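Lastoser Opens 32 Sorting Cell Positions for Budget-Year Orders

FULTWOOD, 14th November - Lastoser has opened ordering for the second production run of its Suvarna bin-sorting cell, a two-finger robotic station for the sorting of small electrical parts. The run is limited to 32 cells. Customers who need equipment installed under the current budget should place a purchase order before the end of November.

The Suvarna cell is sold as a complete station with arm, gripper, wrist camera, controller and bin mounts. Site preparation is not included. Each cell requires a single-phase supply, a level floor and a clear service zone on two sides. Loose wiring remains the slowest category to process, and buyers should plan throughput on that category, not on rigid parts.

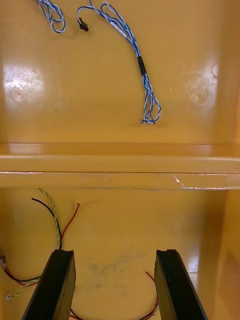
Wire leads in a yellow bin, with the gripper fingers at the lower edge.

Planning figures were taken at the Stendside recovery plant, where the cell completed 580 hours of operation. Mixed rigid parts were sorted at 400 picks per hour. Twisted and bundled leads were sorted at 234 picks per hour. Both figures include bin changes but exclude scheduled maintenance.

"A buyer who budgets from the higher figure will be short of capacity," said Corentin Arnaud, product manager at Lastoser. "We quote the lower one first and size the order from there." 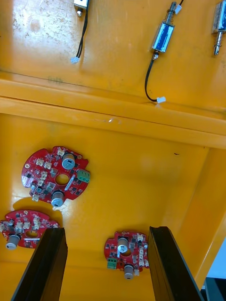

Finger sets are the main recurring cost and should be entered as a consumable line. Two lengths are offered, and the choice depends on the depth of the bin and the height of the parts. Round circuit boards with upright capacitors and a green terminal block, like the red ones on the bin floor, call for the longer set - the fingers must close at the board's rim without the gripper body touching the taller components. Small solenoids with attached leads can be handled with either length. Finger sets are ordered in pairs and are not covered by the service contract.

Service contracts are available for one, three or five years. Bins are quoted separately and may be reused from an existing line if the mounts fit.

"Most delays come from the electrical work, so it should be scheduled first," said Faustine Picard, who manages installations for Lastoser.

Quotations and site preparation sheets are available from the Lastoser sales office in Fultwood.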